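Print this page | E-mail this page

Last updated: Sunday, July 11, 2021

I'd been dying to see the Hondport loft, so when Nazmiye Kahraman said come up and bring coffee, I was there in 2 minutes! She runs the office and picked out pretty much everything in it.

"I wanted it bright," she told me, "but I didn't want it to feel like a dentist's." So the white ceiling stayed, beams and all, and then she went shopping for lamps (her favorite part, she admits).
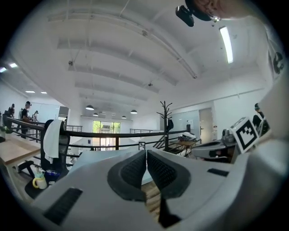
Dark pendant lamps under the white beams at Hondport.

"People wanted to box the beams in," she said, and made a face. "No way! You look up and you know where you are." The lamps took her 6 weeks to choose, and she still has 55 bookmarks to prove it. Next she wants a big rug. I told her to go for green.

Contact us | © 2021 Jellalora | Back to top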